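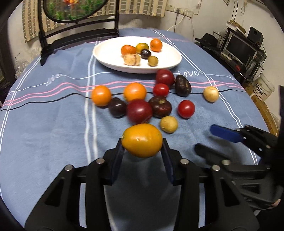
Hired furniture check, ground floor function room, Plukham Hall. Carried out on a Thursday between the morning booking and the evening one, which left less time than I was told I would have. The tables and linen come from Gretik under the yearly hire agreement, and their sheet says every item was "checked before dispatch". I have read that line on a lot of sheets. The round table in the blue cloth, the one with the kumquat, I put down as table 9, and it gets more space below than the others because a cloth like that hides a good deal and people take a covered table on trust. I take the cloth off.

Marks used: OK, MONITOR, FIX BEFORE USE, WITHDRAW. I have left out "satisfactory". It gets written by people who didn't look.

1. TABLES

1.1 Legs lock open and stay locked under a push from the side
MONITOR
All lock. Table 4 needs a second shove before the catch goes home, and you wouldn't know unless you were listening for the click. The hire firm calls this "normal bedding in". The same table had the same fault in January. How long does bedding in take?

1.2 Tops free of splits, lifting edges and splinters
FIX BEFORE USE (table 9), OK (rest)
With the cloth off, table 9 has a raised edge on the underside, where a knee would find it. Taped for now. Tape is on the list of things I said last time I would not accept as a repair, so please treat this as borrowed time.

1.3 Table stands level
MONITOR
Table 9 rocks slightly wherever it is put. Table 2 rocks only by the stage, so I blame the floor for that one. Folded beer mats removed from under both. They slip, and then someone's soup goes.

1.4 Load label present and readable
FIX BEFORE USE (table 6)
Label missing from table 6. Gretik say the tables are all the same model so the label on any one of them will do. It won't. Two of them plainly have different hinges.

2. CLOTHS

2.1 Hem clear of the floor
MONITOR
The blue cloths are a generous cut. Fine on the full-height tables, too long on the low ones, where a heel will catch. Either ask for the smaller size or clip them. Don't tuck them under the legs, as was done at the last tea dance, unless you want the table to come along when somebody pulls.

2.2 Flame retardant certificate supplied
FIX BEFORE USE
A certificate was supplied. It is for white cloths. I asked whether it covered the blue and was told "same supplier". That is no answer, and until there is one, no candles or tea lights on the blue cloths, including the battery sort that look like the real thing and encourage people to bring the real thing.

2.3 Clean, no stiff patches or old wax
OK
Better than I expected.

3. CHAIRS

3.1 Number on site matches delivery note
OK
258 on the note, 258 in the stacks. I counted twice, having been caught out before.

3.2 Stacks no higher than the trolley mark
FIX BEFORE USE
Two stacks over the mark. Brought down while I was there. Whoever stacked them had to reach above their own head to do it, so they must have had some idea.

3.3 Feet, welds and seat fixings
WITHDRAW (14 chairs), OK (rest)
Fourteen put aside with red tags. Mostly lost rubber feet, which mark the floor and make the chair skate. A few have play in the back rest. Gretik's driver offered to "swap a few feet over" from other chairs. Declined. That just moves the problem to a different chair.

4. ROOM LAYOUT

4.1 Main aisle kept clear at full width
MONITOR
Clear at the time of my visit. I am less sure about the evening layout. The Vascombe seating plan shows the aisle running past the stage steps, and with chairs pushed back by seated people it will be a good deal narrower than drawn. Seating plans never have any people in them.

4.2 Fire doors open from inside, nothing stored in front
FIX BEFORE USE
Garden door opens. Side door opens once you have moved the coat rail, and I have asked for that rail to live somewhere else on each of my last visits. Moved again.

4.3 Trailing leads
OK
Covered properly for once. The rubber strip by the kitchen hatch is curling at one end and wants sticking down.

5. PAPERWORK

5.1 Accident book in place
OK
No entries since last time. Either it has been a very safe spell or the book was in the locked cupboard. It was in the locked cupboard. Now on the shelf by the hatch.

5.2 Outside inspection
MONITOR
Mirzaei have quoted 400 for a yearly furniture inspection, and over 4,000 for what they call a full seating renewal plan. I would take the first and ask a lot of questions about the second. Their sample report has forty lines and every one of them says "satisfactory".

ACTIONS

Red-tagged chairs back to Gretik on the next lorry, with a written list, and a signature from the driver.
Right certificate for the blue cloths, in writing.
Table 9 edge repaired or table swapped. If swapped, check the new one the same way, cloth off.
Label for table 6.
Coat rail: find it a home.

Next check before the spring bookings. I will bring my own torch, as the one in the kitchen drawer is flat.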